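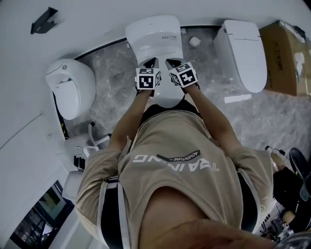 10th August. Drinby capture kit, showroom session at Vidthorpe. Notes by ST, with Danjuma Tamuno's remarks on the rig added where marked DT.

Purpose: decide whether we keep the kit past the trial. Hire terms as quoted in March: 300 a month, four weeks minimum, tracking software included, Rivadeneyra handles support and spares. The purchase price was quoted separately and is in Salma Belhaj's folder.

Kit as supplied: a pair of hand-held grippers, a marker cube for each, head camera with mount, backpack with recorder and battery, leads, calibration board, printed quick guide. The guide covers the previous recorder firmware and the menu order is wrong in it. Use the PDF.

Task set: lid handling on smart toilets. Approach, take the lid by its sides, raise, hold, lower, release, step back. White gloss on white gloss against a white wall, so poor contrast at the lid edge. We picked it for that reason. If the cubes track well in there they should track well on the bench at Wimden.

Setup

- Jaw opening is given as 85 mm on the data sheet. Adequate for gripping an edge, no use for spanning anything wide. For the lid the two hands have to work as a pair, one on each side.
- Cubes go on the back of the gripper, clamp screw towards the wrist. Do the screws up with the key supplied. Finger tight is not enough, the left one turned on its post during the warm-up and we had to calibrate again.
- Straps to be shortened before the recorder is plugged in, otherwise the lead pulls at the connector when the wearer bends.
- Camera angle set with the wearer leaning over the work, not standing upright. The guide says upright. DT: "Upright gives you a nice view of the far wall and loses the hands at the low end of the reach."

Tracking

Cube detection was good through the reach and the grip. With both hands forward each cube shows more than one face, and the pose is steady. It gets worse when the hands turn inwards at the top of the lift. One cube can then hide part of the other, and the solver jumps to the wrong face for a moment before it recovers. The jumps are easy to see in the plot and easy to cut, but the software does not flag them by itself. Asked Rivadeneyra whether a threshold can be set. Their answer: yes, in the config file, undocumented. They will send the key name.

Gloss did not upset the markers. It did upset the room map. Large plain white surfaces give the head tracking little to hold on to, and the drift on the first takes was worse than on the bench. The floor helped a good deal, as the grey marble pattern has plenty of detail in it. Takes where some floor stayed in view came back with less drift than those with the camera close over the bowl. DT suggests leaving ordinary clutter in place on future visits, chairs and boxes included, as long as it does not move between calibration and the last take.
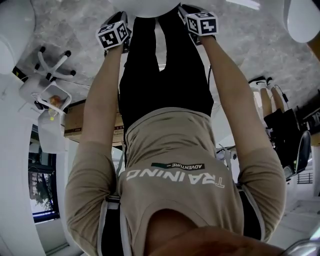 Resting position between takes: arms down, cubes outward, grippers clear of the trousers. The software needs to see both cubes at rest before it will arm the next take. If the wearer lets a hand drift behind the hip it waits without any message. We lost time to this early on and thought the recorder had hung. A tone or a light would fix it. Added to the list for Drinby.

Wearer comfort

Grippers are acceptable for short blocks. The trigger spring is on the stiff side and the grip is sized for a large hand. Salma tried the small grip insert back at Wimden and found it better but says it rattles. The head mount needs padding at the front edge. The pack is no trouble.

Loose leads are the weak point. There is too much slack between pack and camera, and the clips provided do not hold it. Velcro ties from our own stores for now.

Battery

Rated eight hours. Not tested to the end, and I would not trust the gauge, which sat on full for a long while and then dropped in one step. Charge overnight, carry the spare.

Data

Takes copied to the shared drive under the showroom folder, raw and solved kept apart. The export splits left and right gripper into separate files with separate clocks. They line up after the offset in the header is applied – the import script did not do this, and now does. Gripper width comes out in encoder counts. Conversion is on the last page of the PDF.

Position on the trial

Hardware is worth keeping. Tracking is good enough for lid work and for most of the bench list. Software is the part I would push on before we sign: flag the face jumps, give a reason when the recorder will not arm, correct the guide. If Drinby will commit to those in writing I would extend the hire and leave the purchase question alone until the stiff trigger is sorted.

To do

- Key name for the threshold (Rivadeneyra to send, DT to chase)
- Foam for head mount
- Re-run the worst drift takes with the floor mask switched off
- Return the second calibration board, corner bent on arrival
- Salma to compare hire extension against the purchase quote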